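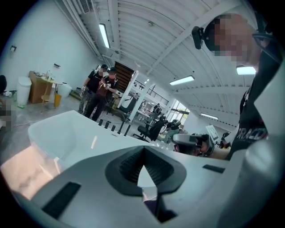

**Ticket 3776: label printer, Wanholm office, prints everything twice**

Status: open, again
Opened by: Natanael Guerra
Assigned: Irfan Naqvi

**9:10** Natanael reports two copies of every shipping label. Second copy is slightly crooked, as if it had doubts.

**9:25** Copies set to 1 in the Prolla driver. Set to 1 in Csonka as well. Two labels.

**9:50** Reinstalled driver. It asked for a restart, then for another restart. Two labels, now in landscape.

**10:40** Portrait restored. Called Ballari support and was 16th in line. Hold music is one song.

**11:35** Ballari suggests turning it off and on. Did so, with feeling.

**1:15** Found a second print queue named `labels_OLD_use_this`. Csonka sends each job to both queues. Deleted the old one.

**1:20** One label. Closed ticket.

**2:05** Reopened. Returns desk prints nothing at all, having taken the queue name at its word. More than 80 jobs waiting.

**2:30** Returns moved to the main queue. Backlog printing now. Natanael asks if we can order more label stock before June.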